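Dull rings on a brown marble counter – can I fix them myself?

Asked by Tatiana Beneš in Kitchen & Bath
Edited in July

Hello all! My husband and I bought a little house in Ludcombe from a lovely older couple, and the kitchen came with a brown marble countertop that I fell for the minute I walked in. I'd never lived with real stone before (we had butcher block at the old place, and you could do pretty much anything to it and sand it out later), so I've been learning as I go, mostly the hard way.

My trouble is rings. There's a patch by the stove where I set down a cut lemon and forgot it while I was on the phone with my sister, and now there's a dull half-moon you can feel a little with a fingertip. There are four or five fainter ones nearby that look like the bottoms of glasses. I've tried dish soap, then baking soda paste left on overnight, then a spray from the hardware store that smelled like oranges. If anything the orange spray made it worse.

A stone shop came by and quoted me $1625 to refinish the whole counter, which is more than we paid for the refrigerator. Is there any way to handle this at home without making a mess of it? And should I be sealing it? The sellers said they "did it once." I'd love to get it nice before my mother-in-law comes to stay, but mostly I want to stop being nervous every time somebody slices a tomato.

3 answers

Tobias Halvorsen
Just seal it, problem solved. They sell it in spray bottles. I did ours in Fraser and it beads water like a waxed car.

Tayla Waaka (accepted answer)
Welcome to marble, Tatiana! I've had mine for 12 years and I still love it, rings and all, so please don't lose heart over one lemon.

I'm going to disagree gently with Tobias. Sealer is worth having, but it slows down stains, meaning oil or coffee soaking into the stone. What you have sounds like etching, where acid has eaten a bit of the polish off the surface. No sealer takes that away, and sealing over it leaves you with a sealed ring. It would also explain your orange spray, as a lot of those citrus cleaners are acidic. Put that one under the bathroom sink and forget you own it.

The good news is that light etching on a polished counter can often be brought back by hand. It's slow and your arm will ache, but I do mine with the radio on and a pot of tea going, and I've come to enjoy it. My way of doing it:

1. Clear the area and wash it with warm water and a drop of plain dish soap. Rinse twice and dry it well with a soft towel. Old soap film can look an awful lot like etching, and one of my rings disappeared right at this stage.

2. Pick a test spot in a back corner where the toaster usually lives. Brown stone can be touchy, and a patch that ends up shinier than everything around it will bother you more than the ring did.

3. Sprinkle on a little marble polishing powder, add water until it's like thin yogurt, and rub in small circles with a damp white cloth. Give it a couple of minutes, wipe it off, and look at it from the side with a lamp on. 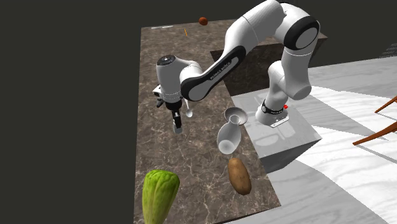

4. If the test spot looks good, move on to the rings. Work a bit past the edge of each one so the shine blends. The faint ones may come up on the first go, but the lemon will probably want three or four rounds – and if you can really feel it with a fingernail, it may never go completely by hand.

5. Rinse everything, dry it, and leave it alone overnight before you seal. Follow the times on your bottle. Mine says to wait 30 minutes between coats, and to buff off whatever hasn't soaked in.

After that it's only habits. I keep a big wooden board out for anything sour, and coasters live right by the kettle.

Gaétan Turcotte
Seconding Tayla. One thing to add: ask the shop if they'll do only the section by the stove. Mine wanted to do the full kitchen too, and when I asked for one stretch the price came way down. Also find out if yours is honed or polished before you buy any powder. The powder will put a shine on a honed top and then you have a new problem. Ask me how I know.

Comment from Tatiana Beneš
Thank you all so much! It's polished, I checked with the sellers. The faint rings are gone and the lemon is down to a shadow. Tayla, how often do you reseal yours?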